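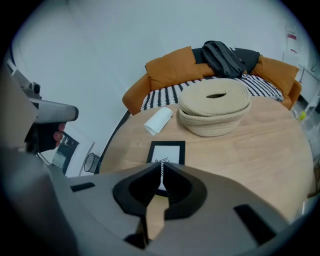 Mervyn Lockwood had been asking for a proper sit-down place in Inskip for as long as he could remember, and when word reached him that one was opening in January he wanted to know two things: would there be soup, and would he have to book. Yes to the first, Mervyn, every single day. As for the second, read on.

Cevberg, the restaurant group behind the Birnent bakery and the much-loved Bituden supper room, is delighted to announce its third opening, a neighborhood dining room called Cevberg Inskip. Doors open in January on the corner of the old market square, in the building many local people will remember as the seed merchant's (and before that, if you go back far enough, as a piano showroom). We have been working toward this for the better part of two years, and we could hardly be happier to be able to talk about it at last.

The new restaurant seats 50, with 12 of those seats at a long counter facing the kitchen. The counter is kept for walk-ins at every service, lunch and dinner, so anyone who happens to be passing and feels hungry has a fair chance of a stool and a bowl of something good. The rest of the room can be booked ahead, by phone or in person, and larger parties are asked to get in touch a little early so that the kitchen can plan a shared menu with them.

Cooking is led by head chef Evie Pickering, who joined the group as a line cook at Bituden and has spent the past three years running its kitchen. Her opening menu leans on slow braises, good bread, and plenty of vegetables, with six main dishes that will change as the season moves along. Early favorites from the test dinners include short rib with pickled walnuts, a baked squash with brown butter and barley, and a chicken pie for two that arrives at the table in its own dish with a jug of gravy on the side. There will be a soup at lunch and another at dinner, and a plate of warm rolls with cultured butter for anyone who sits down.

"I grew up in a house where the food went in the middle of the table and you helped yourself, and if you were slow you got the small potato," said Pickering. "I wanted to cook like that again, for a room full of people who would like to stay a while. The pie took us months. We must have made 200 of them before we were all happy with the pastry, and I would still eat one tonight."

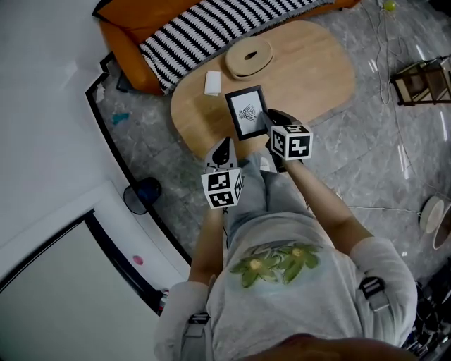
Desserts come from the bakery team at Birnent, under Beverley Dunmore, whose almond cake has been a weekend fixture there since the shop opened. She has put together a short list for Inskip that includes a steamed ginger pudding, a lemon tart, and a buttermilk ice cream made in the restaurant each morning. The almond cake will be there too, by the slice or whole to take home, as long as whole cakes are ordered by noon the day before.

The drinks list is short and friendly. It has been chosen by general manager Declan Stockdale, with most wines offered by the glass, two beers on draft, and a handful of house sodas made with whatever fruit the kitchen has to hand. Coffee will be served all day, and guests are very welcome to come in the quiet part of the afternoon for a cup and a slice of something without ordering a meal.

"Inskip has been so kind to us already," said Stockdale. "People knock on the glass and ask when we're opening, and then they stay and tell us what used to be in the building, and what their grandmother bought there, and I've got very little painting done as a result. We hope they'll all come back when there's food on the stove."

Lunch will be served from noon and dinner from 6 p.m., with coffee and cake in between. Children are welcome at every service and can have a half portion of nearly anything on the menu. There is step-free entry from the square, and a small private room at the back is available for birthdays and family gatherings.

Reservations open at 9 a.m. on the first morning of January for the whole of the opening month. Guests who already hold a Bituden gift card may use it at Inskip, and new cards will be good at all three addresses.

Press inquiries, menus, and requests to visit before opening: Ashley Haslam, Cevberg press office.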